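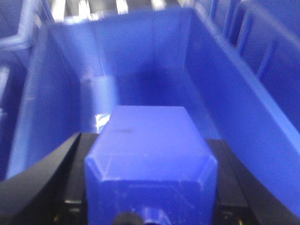

Slide 1. Blue block over a blue plastic storage bin.

2021-12-06
By Danjuma Akpan
Filed under: Talks & Slides / Print and Colour

Speaker notes: Matching a single blue across three materials

Slide 1
Wait for the doors to close. Give name and the title, then straight on. Questions at the end.

Slide 2 – Why blue drifts
Saturated blues are hard to hold. A small shift in red content reads as purple, and buyers notice purple. The same pigment in plastic, in paint and on coated card gives three readings under shop lighting. Explain metamerism in one sentence only: two samples match under one lamp and part company under another.

Slide 3 – The Maldonado job
Trandar asked for one blue on lids, cartons and shelf labels. We measured 107 samples in July, all under the same two lamps. Of these, 27 fell outside the agreed tolerance. Most were cartons. Put the chart up and leave it up while people read the axis.

Slide 4 – What we changed
Card stock first. The old stock contained brightener, and the carton blue moved when the lamp had any ultraviolet in it. Gruvex supplied an unbrightened sheet. The ink recipe was then reset from zero – the old one had been corrected so many times that its record was no use.
Gloss was measured separately. Do not get drawn into gloss here; it has its own slide in the long version.

Slide 5 – Viewing routine
Grey surround, no coloured clothing near the booth. Up to 5 samples at a time. Rest the eyes on the grey between sets. Strong blue tires the eye quickly and the later judgements get generous.

Slide 6 – Still open
Ageing. The Porkedix cabinet results are incomplete, so give no figures. If asked about cost, refer to the handout, page 3.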